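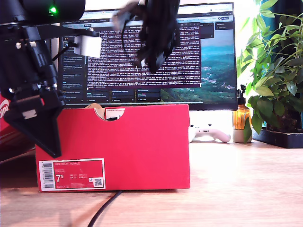

Beschaffung von Greifarmen: Planung bis zum Jahresende

Für die Anschaffung zweiarmiger Greifplätze hat das Institut Hasto 80.000 Euro eingeplant. Jovita Ibarra, Leiterin der Beschaffung, hält den Ansatz für knapp. «Die Arme selbst machen 57 Prozent der Summe aus», erläutert sie. «Der Rest entfällt auf Rechner, Ersatzfinger und Wartung -- und gerade die Finger wurden bisher zu niedrig angesetzt.»

Shadi Khasawneh vom technischen Dienst rät zu einer Bestellung in zwei Losen. Die Lieferfrist der Firma Lazăr betrage derzeit 10 Wochen. «Wir erproben das Greifen an gewöhnlichen Schuhkartons. Erst danach legen wir die Traglast fest.» Die Angebotsfrist endet am 8. Mai.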